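Sticky drawers, quick fixes

Did the whole dresser in April so writing this down before I forget.
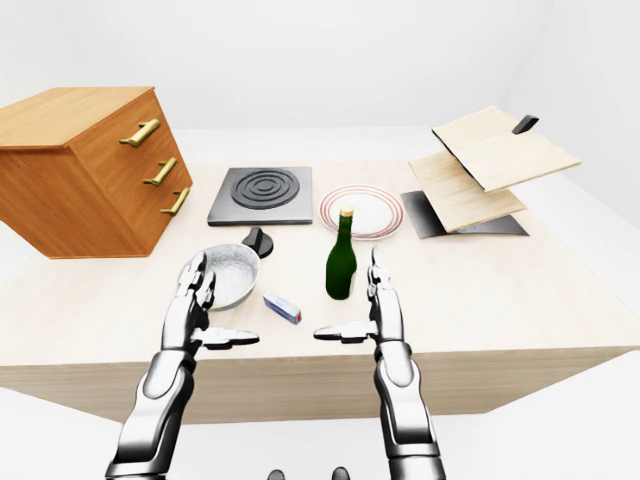 First thing, pull the drawer all the way out and look at the runners. Shiny spots = where it rubs. Mark them with pencil.

Candle stub works fine. Plain white, no scent. Rub it hard on the shiny spots, both sides, slide the drawer in and out ten times or so. Bar soap if no candle, but it gets gummy when the weather turns damp. Do not use cooking oil!! Did that once, smelled for a year and the dust stuck to it.

Still tight? Sand a little. 120 grit then 220, go with the grain. Stop and test alot, you can't put wood back.

Handles loose: open the drawer, tighten the screws from the inside. Screw just spins? Toothpick and a drop of wood glue in the hole, snap it off flush, leave overnight.

Smelly drawers - saucer of baking soda, shut for two days. Or take it outside in the shade, upside down.

Drawer drops when its open: worn runner. Flat thumbtack at the front edge lifts it just enough. Hernán Marulanda wrote in with that one, thanks Hernán.

Wobbly bottom panel: glue along the groove, something heavy on top till morning. Cans of beans did it for me.

Next up: squeaky hinges, if I get to it.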